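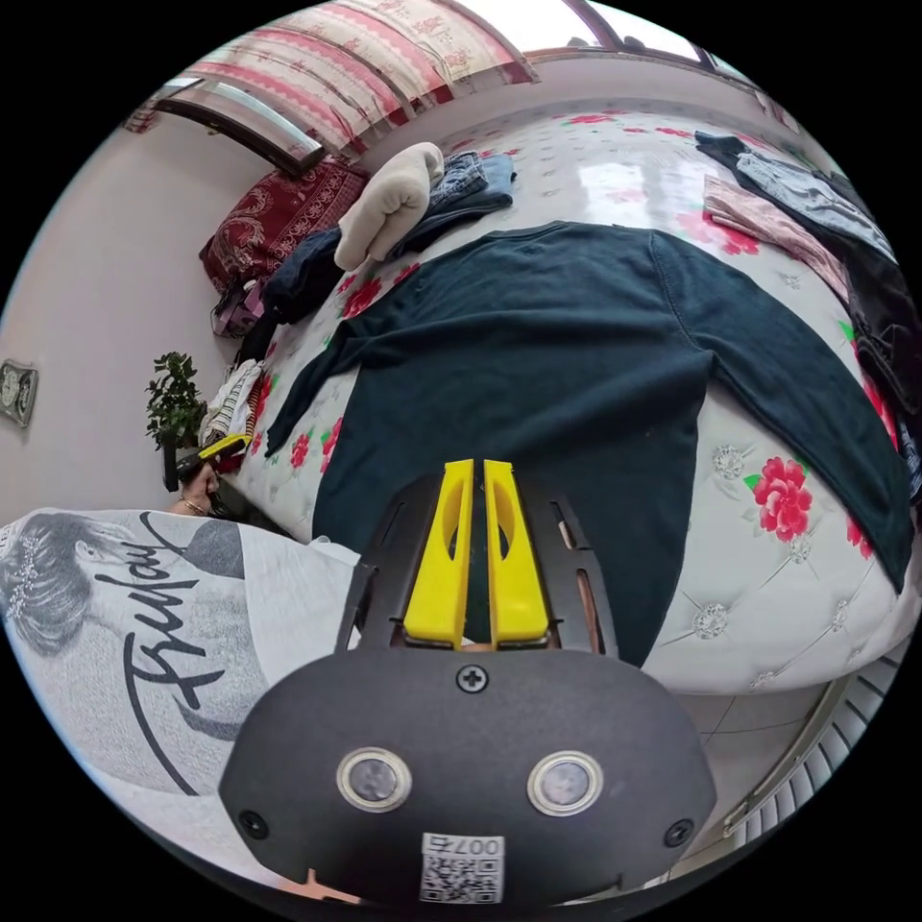
1/ Spent my evening deleting apps from my phone, because it told me it was full. I have a phone the size of a paperback and it cannot fit one more photo of my sister's dog. So, a thread.

2/ First to go was Rumik, a weather app. It took up more room than my entire music library. It would tell me it was raining, then ask me to rate how well it had told me it was raining.

3/ I had 33 apps on there that I didn't remember installing. One was a compass. I live in Follavcombe, which has two streets. I have never needed north.

4/ Next, Bellamy, the habit tracker. Downloaded in July with great ambition. It has one habit in it. The habit is "open Bellamy." I didn't keep it up.

5/ Bellamy would like you to know that deleting the app does not cancel the subscription. It would like you to know this in gray type, on the fourth screen, under a drawing of a sad cloud.

6/ Canceling took 29 taps. I know because I'd started counting out of spite around the time it offered me three free months to stay. Three months of what? I had one habit!

7/ If you're on Android and want to do this yourself: Play Store, your little picture in the corner, Manage apps & device, then the Manage tab. You can sort by size or by least used. Sorting by least used is like reading your own diary from a dumber year.

8/ Check subscriptions first, while you're in there. They live under Payments & subscriptions. Then uninstall. I did it the other way and had to go looking for a company I'd already thrown out of the house.

9/ Balier is the one I feel bad about. Nice little notes app, no ads, never asked me for a thing. I had over 2000 notes in it. I exported them all and read a few before bed.

10/ Real entries: "ask about the hinge." "Tuesdays no." "BIGGER POT." And one that just says "he was right" — no date, no he.

11/ The notes stay, as a text file. Balier stays too, it turned out to be tiny. All that guilt for less space than a single video of the dog refusing stairs.

12/ Someone asked about "cleaner" apps. I had two. They were both in my top 5 for storage. One had been sending me a notification every morning to say my phone was slow, and I'd been swiping it away, slowly, on my slow phone.

13/ Also clear the cache on whatever you use for podcasts. Mine had held on to whole episodes I finished last winter. Settings, Apps, pick the app, Storage, Clear cache. The wording moves around depending on who made your phone, so poke at it.

14/ Don't hit Clear storage by mistake, it's right next door. I now have a shopping app that greets me like a stranger and wants to know if I'm interested in boats.

15/ Final result: enough free space for photos, a system update, and more of the dog. The system update took most of it.

16/ Reply to a few of you — no, I'm not getting a bigger phone. Yes, I've tried moving stuff to a card, there's no slot. And yes, the compass is gone. If I go missing, try the other street.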